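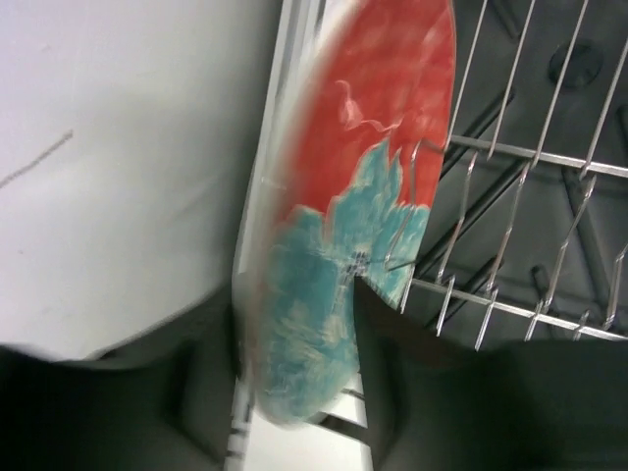

One red and teal plate, one rack, seen from the wrist.

We logged 428 plates at Ceneck before Thursday lunch, and my complaint is that they were far too well behaved. Tae-yang Shin wants another 122 just like them. I want 40 bad ones - fumbles, wrong slots, second thoughts. A learner fed only on tidy loading will meet its first crooked plate with the calm of someone who has never washed up. Keep the clumsy takes and label them properly.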